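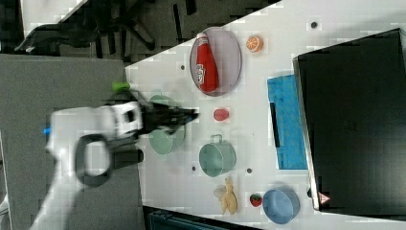 Putting the Small Table in Order

Monday, August 17, 2020
By Issahaku

Sort by size first. Pots go together at one end, handles turned inwards, and the lavender plate stays flat with nothing stacked on it. A sauce bottle left lying on a plate takes up the whole of it; stood upright, it needs 6 cm. Small pieces such as the orange slice go into one bowl.

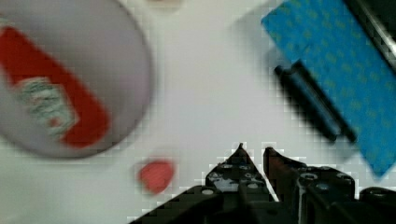
Readers in Olldale reported that clearing the plate first saved them 2 minutes, and that the blue textured piece was best left until last.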